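Tuduvitz open afternoon: your questions

When does it start?
Doors open at 2 pm. The last group goes in 60 minutes before we close.

Do I need to book?
Yes. Groups are limited to 19 people. Write to Merike Kütt.

Can children come?
From age 5, with an adult.

What will we see?
Arūnas Petrauskas demonstrates cloth work at the table, using a two-armed robot and a blue towel.
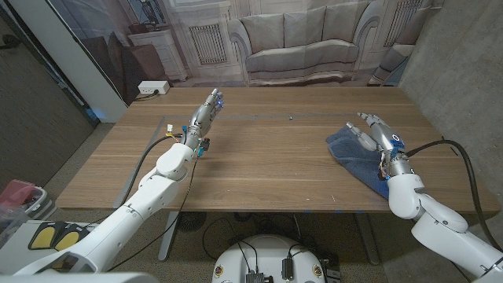 Where do I park?
Behind the Pärn building.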